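The Long Way Around a Door

Mar 16, 2021

I have opened a lot of doors in my life and never once thought about my elbow. Then I spent an afternoon at Lillura, a small robotics software shop, trying to steer a simulated arm through a simulated doorway, and now my elbow is pretty much all I think about.

The idea sounded easy when Jianhua Zeng explained it to me over the phone. You hold a controller in your hand. You move your hand, and the arm on the screen moves too. You do the task the way you'd like it done, the computer records every bit of it, and later a learning program studies your recordings and tries to do the same job on its own. The people there call each recording a demo. The project I'd be feeding is called Nedach, and its entire world is doors.

"You'll be fine," Jianhua told me. "My mother did four."

I was not fine! But I'm getting ahead of myself.

Getting your hand in

They start you off on the close view, the one that rides along with the gripper. You get two fingers poking up from the bottom corners, light gray with dark ridged pads, and between them whatever you happen to be aimed at. For me that was wood. So much wood. I squeezed, the fingers came together on nothing, I let go, they opened again, and I was absurdly pleased with myself.

Then I tried to find something to grab. Up close like that you lose all sense of how far away things are. Is that brown corner over on the right an inch from the finger or a foot? I leaned my actual head to the left to get a better look, which does nothing at all, and I heard Zhuoran Hao laugh behind me. Apparently every new person leans.

Zhuoran runs the demo sessions, and the advice I got was to stop staring. Glance at the close view when you're about to touch something, then get your eyes back on the wide one. It's like checking a mirror while you drive. I wrote that down and then ignored it for most of an hour, because the close view feels like the one that's telling you the truth.

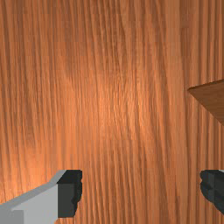
The knob side and the hinge side

So, the door. It's a plain brown one with a little round knob, standing in its frame on a wood floor with no house attached. The first thing I learned is that pulling a door and walking through it are one motion for a person and a whole string of motions for an arm. I'd get it moving and then find I had parked half the robot right where the door wanted to swing. The software (it's called Brudo, and it has opinions) gives you a fat buzz in the controller when the arm is pushing on something it shouldn't. My first demo was mostly buzz.

The second was better. By the third I had figured out that you can let go of the knob early, come around, and work on the panel from somewhere else, the way you'd nudge a door with your hip when you're carrying groceries. I thought this was a brilliant discovery. Zhuoran was very kind about it and then showed me a folder with 812 recordings in it, and a good chunk of them do exactly that.

What surprised me is that they don't want all of these to match. I had assumed there was one correct way and I was being graded on it. But if everybody opens the door with the same perfect sweep, the learning program has no clue what to do when it drifts off that path. It needs to see people get into a bit of trouble and get back out. A pause is okay. A wobble is okay. What they throw away are the demos where somebody gives up and flails, and yes, I made one of those, and yes, it's gone now.

The wide view is where you really see how awkward it all gets. With the panel partly open, it hides a lot of the arm, and you're steering by the bits that stick out past the edges - a rounded white shape over the header, a thin strip of fingers by the hinge side. You have to carry the rest in your head. I kept losing track of my own wrist.

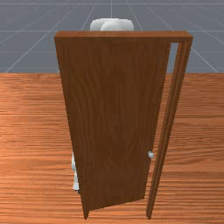 Sixty-seven tries

The house record for patience belongs to Jianhua, who did 67 demos in one week last January, back when the knob model was new and people kept slipping off it. I asked how that felt. "Like learning to write with the other hand," Jianhua said, "and then somebody moves the paper."

The paper moves because they shift things on you. Between one demo and the next the door may sit a little farther over, or start at a different angle, and whatever groove you had settled into is no good anymore. I complained about this. It's on purpose, of course. A program that has only ever met a door in one spot has learned the spot, and Qiu, the tool they use to play back the trained results, makes that painfully plain. I watched one early attempt reach with total confidence for a knob that had been moved the day before. It closed its gripper on air and then went through all the rest of the routine anyway, backing up with nothing in hand like a mime.

The newer attempts are a lot nicer to watch. They're slower than I expected, and a little fussy, and now and then I'd catch something that looked like a person's habit - a tiny dip before the reach, say. Zhuoran can supposedly tell whose dip it is. I have no way of checking that, but I'd love for it to be true.

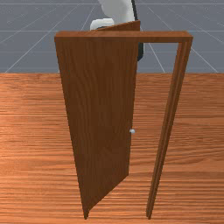

I did ask the obvious question, which is why you'd bother with a hand controller when you could just write the thing out as rules. Grab here, pull this far, go around. Jianhua tried that first and spent nearly 2 months on it. It worked on one door. Change the width and you were back to typing. Showing it is clumsy and it makes your shoulder ache, but a person who has never written a line of code can sit down after lunch and add something useful, and that matters a lot to a shop this small.

My own count by the end of the day was eleven demos, of which they kept nine. I'm told that's decent for a first visit. The last one went so smoothly that I forgot to press the button to stop recording, so the final stretch is just me holding the arm still while I told Zhuoran how well it had gone. They trimmed it.

When I left, I pulled the front door open with my left hand, let go early, and caught it again with my hip on the way out.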